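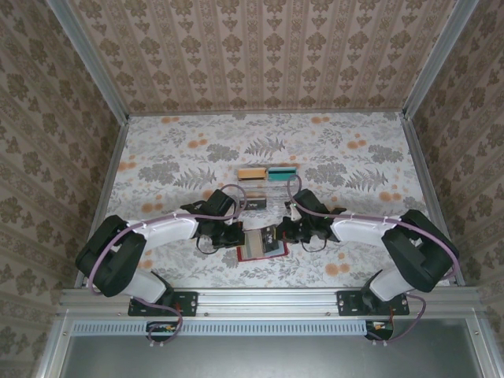

Damask-like stripes at the back, medallions on the sides, ferns and orange dots on the tabletop.

Bring back patterned wallpaper, and bring back lots of it

By Jitendra Bhatt

I grew up in a house in Gumham where every room had a different paper, and I have never recovered! The hallway was brown and gold, the kitchen had teapots, and my bedroom had a faded trellis that I traced with my finger every night until I fell asleep. When my parents sold the place, the new owners painted the lot white within a month. I drove past in June and could see straight through the front window to a white wall with a white shelf on it, and I felt like I'd lost a relative.

So I'm delighted to report that pattern is creeping back. The paint and paper shop in Clastbridge now has a whole wall of rolls where the grey samples used to be, and I spent far too long there last month with a folder of swatches on my knees. There were small tidy stripes, huge blowsy peonies, and a mustard geometric that I'm still thinking about (my wife is not).

The usual worry is that patterns will fight. My view is that they get along much better than we expect, so long as the colours are on speaking terms. Beige and soft grey will let you do nearly anything. Put a small motif beside a big one, throw a leafy cloth over the table, and the room starts to hum. It's when you lose your nerve and paper a single "feature wall" that things look odd – one wall all dressed up, and three still in their pyjamas.

Yes, it costs more than paint. I spent $700 on our dining room, and $120 of that was paste, brushes and a second roll I ruined by hanging it upside down. Yes, it's a pain to match at the corners, and old houses like ours don't have a square corner anywhere. I still sit in there with my tea most mornings and find a bird I hadn't noticed before. I can't say that for the lounge, which has been the colour of porridge for as long as we've owned it.

If you rent, or you're nervous, start with the inside of a cupboard or the back of a bookcase. Offcuts are cheap and often lovely. Then do the loo. Small rooms can take the loudest paper in the shop, and guests always come out talking about it.

The lounge is next, and I've already got the mustard sample taped up behind the door.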